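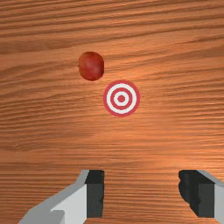 Hand camera view, pick-and-place scene (fruit and ring target).

Grorar 2 Task Runner
Planning and test software for simulated robot arms

Grorar 2 runs pick-and-place tasks in simulation and logs every planning decision against the simulator clock. It is used to check a controller or a grasp planner before any hardware time is booked. The package is developed and sold by Covbridge.

What it does
Each task is a short text file that names an object, a goal region and a tolerance. The runner places both on the table, starts the planner and scores the final object position against the center of the goal. Start poses can be fixed or drawn from a seed. The standard library holds 602 task files, all editable.

Perception input
The planner can read object poses straight from the simulator or estimate them from rendered camera views. Switching between the two is one line in the task file, so planning errors can be separated from pose errors. Hand, front and side views are rendered at the same time step.
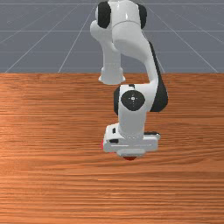 Ó Néill, in a comment on the June release, wrote that replaying a failed run from the log saved more time than the faster planner did, and asked for replay to start from any time step. Version 2 supports this. Replay restores joint state, object state and the random seed.

Control
Joint position, joint velocity and Cartesian modes are included. Gripper commands are queued separately from arm motion. Contact checks are run on every physics step, and the approach height above the object is set per task.

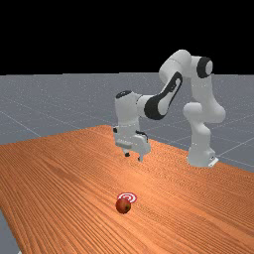

Limits on joint speed and wrist tilt are read from the robot file and applied before a path is accepted. A rejected path is kept in the log with the joint that caused the rejection.

Specifications
Maximum log length: 1,802 seconds per run
Robot files included: 17
Interfaces: command line, Python
Scene import: Doltine format, URDF
License: per seat, floating license on request

Page updated November 5, 2024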